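Review: Distow 5 tabletop perception and grasp planning package

Reviewed by Josué Pacheco, 2022-03-16

Distow 5 is a perception and planning package for fixed tabletop cells. It takes a depth stream and a color stream, segments objects resting on a plane, estimates a pose for each one, and hands a ranked list of grasps to a motion planner. Version 4 did the same job with a separate calibration utility and its own message format. Version 5 folds calibration into the main process and publishes standard transforms.

Installation took one morning. The package ships as a container with a license file tied to the host. The first start failed on our machine with an unhelpful message, "plane source unresolved", which means the configuration names a camera that is not publishing. Rosimeire Rocha found the cause by reading the launch script. The manual does not list the message.

Calibration is the best part of the release. Distow locates a square fiducial on the table, solves for the camera pose, and rechecks the result whenever the tag is in view. Drift above a set limit pauses planning and writes a log entry. The limit is global, so a cell with two cameras of different quality has to live with the looser value.

For segmentation we used plastic shape blocks on a maple board. Small parts with similar footprints are a reasonable stress for this kind of software, and the board's grain gives the color channel something to get wrong.

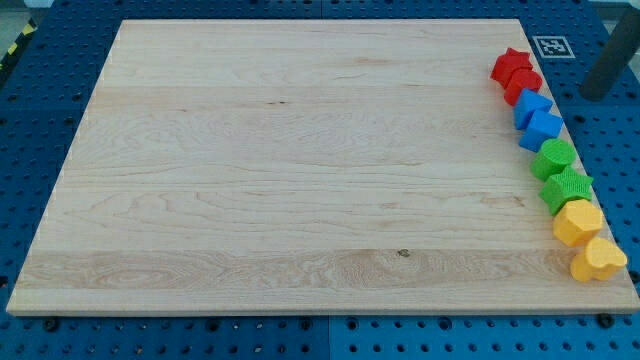 Test layout: eight blocks in four colors along the right side of the board, with the tag on the table behind.

We ran 180 trials in mixed layouts. Distow returned a separate segment for every block in 167 of them. Most of the remaining trials merged two neighbors of the same color, and raising the depth weight in the segmenter fixed the majority of those at the price of slower updates. The dark band in the maple was reported as an object until we turned off the texture cue. That cue is on by default.

Pose estimation handles square prisms and cylinders without trouble. Stars are less steady. The fitter treats the five rotations as equivalent, as it should, but it can switch between them from one update to the next, and the planner then discards a valid grasp and starts over. Locking symmetry in the model file stops this. The setting is documented under "export options", where few users will look. The heart needed its own mesh, since the built-in shape library does not include one.

Planning uses a sampling method with a default budget of 100 candidates per object. For blocks standing close together that is too low, and the planner reports no solution when one exists. Emerson Caldeira raised the budget in steps and settled on a value well above the default. There is no way to set it per object.

The scripting interface is plain and mostly consistent. Calls block unless told otherwise. Errors come back as codes with text, and the codes match the manual. The viewer is weaker: it draws rejected grasps in the same gray as the table model, and the color cannot be changed.

Compared with Brulavitz, which we ran in October on the same cell, Distow is easier to calibrate and harder to tune. Brulavitz exposes its planner settings per object and has the better viewer. It needs a manual calibration after every camera move.

Recommended for fixed cells with known parts and one camera. For two cameras, wait until the drift limit can be set separately.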